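Cahier d'atelier, juillet, 9 h 20

Suite des essais linge. Je reprends où Junaid s'est arrêté : le chiffon plié en deux passe, la taie d'oreiller passe si elle arrive à plat, le drap ne passe pas. La question de Dhanial reste la même depuis le printemps, à savoir si on peut leur promettre une machine qui défait un lit et remet les draps au propre sans personne à côté. Ma réponse pour l'instant est non.

Ce qui marche sans discussion : l'aspirateur et le chariot de plateaux. Le chariot suit sa ligne, s'arrête devant la porte, repart quand on appuie. Kausar l'a laissé tourner toute la matinée au fond de l'atelier et n'y a pas touché. Pour les objets rigides, même chose ou presque. Les gobelets et les boîtes se prennent bien, les couverts moins bien quand ils se chevauchent dans le bac.

Le tissu, c'est autre chose. Le programme de Jisine cherche un coin, et un drap jeté n'a pas de coin visible la moitié du temps. Quand il en croit voir un, c'est souvent un pli. Il pince, il tire, il soulève une poche de tissu et le coin reste dessous. J'ai relu les 475 prises enregistrées avec l'ancien réglage : les bonnes sont presque toutes sur des bords déjà dégagés. À refaire avec un drap froissé exprès, sinon on se raconte des histoires.

10 h 45. Junaid propose de changer l'ordre : étaler d'abord grossièrement en tirant sur n'importe quelle bosse, chercher le bord ensuite. Ça rallonge le cycle mais une personne fait pareil, elle secoue avant de plier. Kausar préférerait un deuxième bras. Pas de budget avant la rentrée, donc on essaie l'idée de Junaid.

Côté atelier, Grular demande toujours le tri des chiffons sales en bout d'établi. Je leur ai répondu que trier par bac est faisable, plier non. Ils s'en fichent du pliage de toute façon. La pièce de fixation commandée chez Claltora n'est pas arrivée, référence 908, relancer.
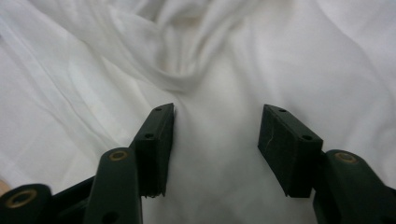
Choisir le point de prise est le vrai problème, bien avant la force de serrage. Sur un drap blanc, le programme n'a que les ombres pour se repérer, et elles sont maigres. Le pli ramassé en haut, avec son creux foncé, est ce qui ressort le plus ; entre les deux doigts ouverts le tissu est plus plat et éclairé de façon égale, il n'y a presque rien à mesurer. La pince ajoute en plus sa propre ombre grise vers le bas, à ne pas confondre avec un relief. Je note donc pour la prochaine série : viser le bord du pli, mâchoires de part et d'autre, et masquer la zone d'ombre de l'outil avant de calculer quoi que ce soit. Vérifier aussi le bas des deux patins, un peu effiloché. Si ça accroche une maille fine, on faussera les résultats.

14 h 10. Discuté du seuil avec Kausar. Elle voudrait 4000 prises avant de répondre à Dhanial, je trouve que c'est beaucoup pour dire non. On coupe la poire en deux : on lance la série draps froissés avec la nouvelle consigne, et on décide à la fin de la semaine prochaine.

À faire :
relancer Claltora
essayer un drap de couleur, même tissu si possible
lumière rasante d'un seul côté, plafonnier éteint
demander à Junaid où il a rangé les taies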